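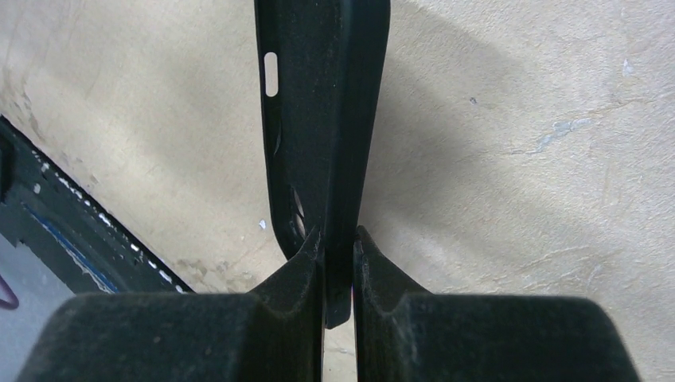 Chapter 3
What the Tasting Room Sells

Most visitors who walk into a cellar door believe they have come to judge the wine. The winery would like them to go on believing it. A good deal of what happens at the counter, from the order of the pours to the story about the founder's grandfather, is arranged so that judgement arrives late, after the customer has already decided to be pleased.

This chapter deals with the tasting room as a place of sale. It leaves the vineyard alone, and it treats the word "experience" with some caution. The trade press has leaned on that word for years. Ask a manager how the experience is measured and you will often hear about atmosphere, a favourite topic of people whose till records are in a drawer.

Consider Dillaline, a small producer of cool-climate whites with a licensed tasting room and a car park for coaches. In March its owner, Paraschiva Grecu, replaced the free pour with a paid flight. She recorded 436 visitors that month and credited the fee with better bottle sales. Perhaps it did help. But a coach operator had changed its route a fortnight earlier, and the new passengers were older, hungrier and in no hurry. The fee and the coaches can't be told apart in her figures.

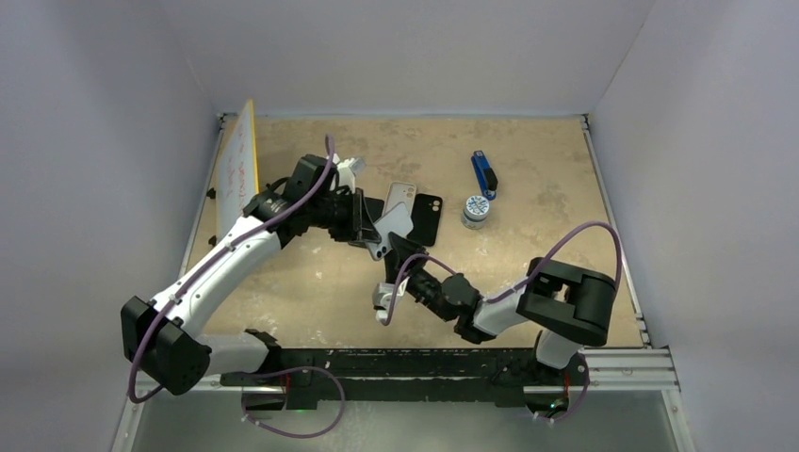 Keep that difficulty in mind when reading any claim about visitor spending. Wine clubs are a particular offender. Thampi, a cider and wine house we return to in Chapter 5, advertised a club of 2,000 members. Ajith Kotian, who went through its mailing list as a student project, found former members, duplicates and people who had only entered a draw for a hamper. The word "member" had been stretched to cover anybody with an email address.

None of this means that tasting rooms lose money, or that hospitality is a trick. Some are well run – a few are very well run – and the staff on the floor usually know which visitors will buy long before the owner does. Their knowledge is seldom written down.

Before you read on

Find the tasting fee at a winery or cidery near you. Is it refunded on purchase? Work out who pays for the wine poured in each case.

Key terms: cellar door, flight, refundable fee, conversion rate, club attrition

3.1 The free pour and its costs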